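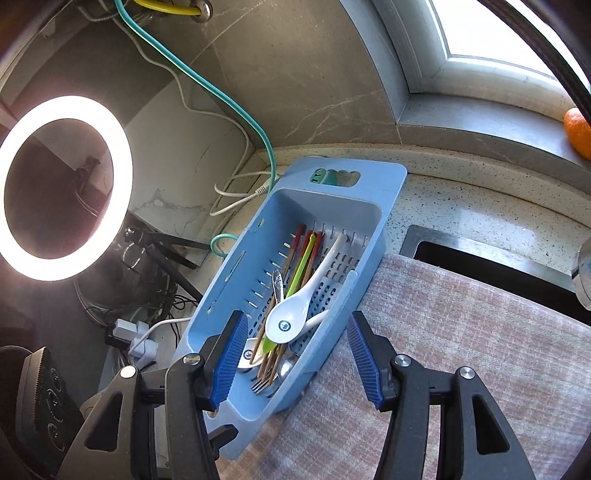 Prakash Pillai wrote to say we had it all wrong last issue, and that the proper order for washing up is glasses, then cutlery, then plates, then pots, with the cutlery left to soak in a jug while you do the glasses. He also feels that anyone who dries a fork with a damp tea towel might as well not have washed it. We got more mail on the washing-up piece than on anything we have run since the bike path, so the subject gets another page, and I couldn't be happier.

For anyone new to the neighbourhood, all this started with the Pai, our party dish library. It lives in the back hall at Skalow and lends out plates, bowls, glasses and cutlery to anyone in Grerby who is feeding a crowd and doesn't want to fill a garbage bag with paper plates afterward. You borrow it, you eat off it, you wash it, you bring it back. The collection passed 2,000 pieces over the summer (teaspoons included, and yes, teaspoons are what we lose). It's been out to birthday parties, a wake, a naming day, the chili supper, and a backyard wedding on Orchard Lane where it rained on the salad and everybody stayed anyway.

The washing is the part people worry about before they borrow, and then it's very often the part they tell me about when they bring the crates back! There is something about a kitchen full of people with rolled-up sleeves after a big meal. The uncle who hasn't said a word all night turns out some terrific stories with a tea towel over his shoulder. Teenagers who would never sit down and talk to you will talk to you sideways over a sink. I've had some of the best conversations of my life with my hands in hot water and my back to the person I was talking to.

So, on to the mail.

The glasses-first people are in the majority, and Prakash has plenty of company there. Clean hot water, a small squirt of soap, glasses in while the suds are fresh. The other camp does plates first to get the table cleared and the counter usable, and changes the water in between. I've tried both since the letters came in and I'm staying with glasses, but I'll admit that clearing the plates made the kitchen feel calmer a lot faster. If you have a very small counter, give it a go.

Soaking cutlery in a tall jug came up again and again. Handles up, hot water, a bit of soap, ten minutes while you do something else. It's lovely for egg and porridge. Keep anything with a wooden or bone handle out of it, please. The Pai has a handful of old knives with bone handles that came from Mrs. Aldous's sideboard, and they need a quick wipe and a dry straight away. They're in their own cloth roll so you'll know them when you see them.

Then there is the great question of up or down in the drainer. Handles down lets the business end dry in the open air, and handles up means that nobody puts their fingers all over the tines when they put things away. Hema Iyer sends a very firm note in favour of handles up for forks and spoons, and knives laid flat on a towel beside the rack, point away from you. She would also like everyone to stop packing the spoons in together. They nest, the water sits between them, and you get those cloudy marks that look like dirt. Mix them in with the forks and they dry much better. I tried it the same night and she's right, it makes a real difference.

A few of you asked about cleaning the drainer itself, which I was delighted by, as it's the sort of thing I think about at night. The bottom of a cutlery drainer is a swamp if you let it be. Tip it out after every big wash, and every couple of weeks give it a soak in hot water with a good slosh of white vinegar. An old toothbrush gets into the slots. For the corners, where the brush won't reach, a pipe cleaner bent double is brilliant. Rinse it, stand it upside down somewhere with a bit of moving air and leave it overnight. If yours has that slippery feeling along the base and vinegar won't shift it, use a spoonful of baking soda made into a paste with water and let it sit on the spot before you scrub.

Tea towels! You have opinions on tea towels. Linen got the most love by far, once it's been through the wash enough times to stop pushing the water around. Flour sack cotton came second. No fabric softener on either one, as it leaves a coating and they stop soaking anything up. For a party crowd you want far more of them than you think, and it's worth hanging the used ones over chair backs so they can go round again. We now lend a bundle of towels with each of the big crates, and all we ask is that they come back clean and dry. Folded would be a treat.

One letter (unsigned, in purple ink) wanted to know whether we'd ever consider buying a dishwasher for Skalow. We did look into it. A commercial machine needs a drain and a power supply that the back hall doesn't have, and the walls there are not in the mood for new plumbing. What we do have, and I'm very pleased about it, is a second sink. Sindelen, the kitchen fitters out past the feed store, had a deep double one left over from a job and let us have it for the price of the taps. It went in last month. You can now wash on one side and rinse on the other without the two jobs getting in each other's way, and the window above it looks straight out on the maples. Go in the late afternoon if you can. The light is gorgeous.

The hall sinks are free for anyone who has borrowed from the Pai and would sooner wash there than at home. Ask for the key when you pick up your crates. Hot water takes a while to come through, so run the left tap first and don't give up on it. The place needs to be locked by 9 in the evening, and please take your food scraps home with you, or put them in the green bin by the side door if there's room.

A few bits of news to finish. The soup bowls with the brown rim are back in circulation after their summer away, and they're exactly right for October. Two crates are already spoken for over the harvest supper weekend, so if you're planning something at the same time, get in touch soon. We could still use serving spoons, the big plain kind, and a pair of decent ladles. We're fine for gravy boats. We are so very fine for gravy boats.

Keep the letters coming, by email or through the slot at Skalow. For next time I'd love to hear how you get tea stains out of mugs, what you do with a burnt pot, and whether there's anybody in Grerby who still uses a dish mop. My grandmother swore by hers and I've been tempted -- I saw one in the hardware store window and walked past it twice.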